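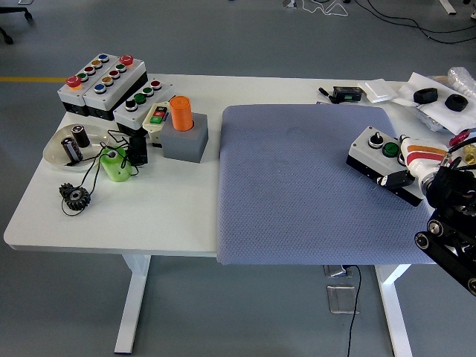
Chapter 5: Who Marks the Marker?

129 shares | 5 comments

I failed a geography paper once. Well, I thought I had. I came out of the hall sure that I'd made a mess of the rivers question, spent the summer telling everyone so, and then got a perfectly decent grade in the post. My mum thought I'd been fibbing for the attention. What had really happened (I only worked this out years later, when I was marking papers myself) was that the rivers question had gone badly for nearly everybody, and the people who set the grade boundaries had noticed.

So this chapter is about what goes on after you put your pen down. In Chapter 4 we stayed on the candidate's side of the desk, with timetables and entry forms and what to do if your name is spelt wrong on the register. Now we go round the other side. If you are training to teach adults, or to run a small exam centre, or you just have a nosy streak like mine, I think you'll enjoy it more than the forms.

Before you start

You'll need to be happy with averages and with reading a simple table of marks. If the word "median" makes you want to shut the book, go back to the boxed section at the end of Chapter 2 first and then come and find me. You don't need any statistics beyond that. I also use four terms all the way through, and they are easy to muddle:

Marking: giving a number to an answer, using a mark scheme.

Standardisation: getting a group of markers to agree on how to use that scheme before they are let loose on real scripts.

Moderation: checking marks that have already been given, usually by a centre's own tutors, and changing them if they are too kind or too mean.

Awarding: deciding which marks turn into which grades.

People in staff rooms use "moderation" for all four. I did it myself for ages, and I'll probably slip at least once before the end of the book. Sorry in advance!

A story about two centres

I want to start with a case that I'll come back to in every section. Two adult learning centres, Nastis and Vesow, both offered the same course in everyday maths. It had a written paper, marked outside, and a practical folder, marked by the centre's own tutors. The centres were a short bus ride apart and took in very similar learners, mostly people in their thirties and forties who had left school early and wanted the certificate for work.

Across the two centres there were 1,827 entries over the life of the course, and in the year I was asked to look at, 669 of those learners handed in a folder. On the written paper you could hardly slide a sheet of paper between the two centres. On the folders, Vesow came out well ahead. Were Vesow's tutors better at teaching folders? Were they soft? Had Nastis been too strict?

Have a guess now and jot it down in the margin, if it's your own copy. I guessed "soft", and I was rather pleased with myself for guessing it.

I sat down one wet April with a stack of folders from each centre and marked them without knowing which was which. It took me most of the Easter break and a shocking amount of toast. My marks came out very close to the Vesow tutors' marks. It was Nastis that was out of line. The tutors there had been using an old copy of the mark scheme, in which a learner lost marks for every missing unit (pounds, litres, metres and so on). In the newer copy you lost one mark the first time and that was that. Nobody at Nastis was being unkind. They had a photocopy in a drawer, it had the right title on the front, and they trusted it.

Keep that photocopy in mind. When learners complain about a grade they tend to picture a grumpy marker who took against their handwriting, and in my experience the trouble is far more often a document, a date or a form that went to the wrong person.

What a mark scheme is for

A mark scheme is a set of instructions for one reader (the marker) on how to treat thousands of answers that haven't been written yet. Whoever writes it has to imagine all the sensible wrong turnings a person might take. They never manage it. The first time I helped to write one, for a short paper on household budgets, we left out the possibility that someone might answer in weekly amounts instead of monthly ones. Almost 129 candidates did exactly that, and every one of them had done the sums correctly. We had a long phone call about it.

You'll meet two main kinds in this book. Points-based schemes give a mark for each correct thing the candidate says, and they suit short factual answers. Levels-based schemes ask the marker to read the whole answer and decide which description fits it best, so they're used for essays and longer pieces. I have a soft spot for the second kind, although they are harder to agree on, and I'll try not to let that show too much in Section 5.3.

Where we're going

Section 5.1 follows one script from the exam hall to the marker's kitchen table (or, more and more, the marker's screen).

Section 5.2 deals with standardisation meetings. I've included my own notes from one that went badly, with the cross bits left in.

Section 5.3 covers levels-based marking and the arguments it causes.

Section 5.4 goes back to Nastis and Vesow and shows you how to moderate a sample of folders, including how to choose the sample, which people get wrong more than any other part.

Section 5.5 is on grade boundaries, and finally explains my rivers question.

There's also a longer reading from the Dovhaniuk handbook for centre staff at the back of the chapter. It's dry, I won't pretend otherwise, but the part on keeping old mark schemes away from current ones is the clearest I have read anywhere. If your course uses the Osiden workbook alongside this one, its unit on internal checks matches Sections 5.2 and 5.4, and you can do its tasks in either order.

Something to try first

Find an answer you wrote yourself at least a year ago, to any question at all. A paragraph will do. Write a short mark scheme for the question, then mark your own answer with it and hide the result. Give the same answer and the same scheme to a friend and ask them to mark it without talking to you. Compare the two marks, and write a few lines on any difference between them. Which words in your scheme did your friend read in a way you hadn't meant? Keep the scheme somewhere safe, as you'll be rewriting it at the end of Section 5.2.

669 views | Share this chapter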